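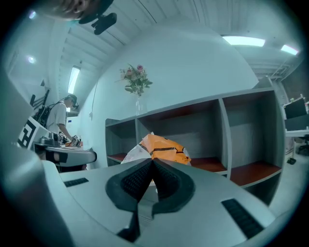
Open shelving with one bag in the middle compartment and pink roses on top.

I am a huge fan of low open shelves for a room where people come and go all day! A tall closet swallows everything, but a long low unit keeps your bags where you can grab them, and you get a whole extra surface on top for something pretty. Gray with reddish-brown wood shelves is such a nice mix too, it goes with almost any wall. These are the tips I keep passing on.

One bag per compartment. Squashing two in is tempting (I know, I know) but then you have to pull both out to reach the one behind. Give the widest compartment to the floppy bag and keep a narrow one for umbrellas or folders.

Empty soft bags before you shelve them. Shake out the crumbs over the sink, turn the pockets out, and stuff a small towel inside if you want the bag to stand up. Tuck the straps underneath so they don't hang over the front and catch on a sleeve.

Wipe wood shelves with a barely damp cloth, then a dry one, always along the grain. I do mine every 15 days and it takes me one song on the radio. For scuffs on the side panels try a clean pencil eraser first!

Flowers on top, please! Roses look lovely in a clear glass vase with plenty of fern-like greenery to fill the gaps. Strip any leaves below the water line, cut the stems at a slant and change the water every other day. My friend Albertina Simões puts a cork coaster under hers and has never had a ring on the wood. Set the vase near one end, so there is still a long stretch free for mail and keys.

Leave one compartment open for visitors. Backpacks usually end up on the floor or hanging off a chair, and a deep shelf holds a full one with no trouble.

Go through the whole unit twice a year. I do it in December and again in summer, and last time I found 13 shopping bags folded inside another shopping bag. Eleven went straight to the neighbors!

Posted by Natália Valente, August 7, 2023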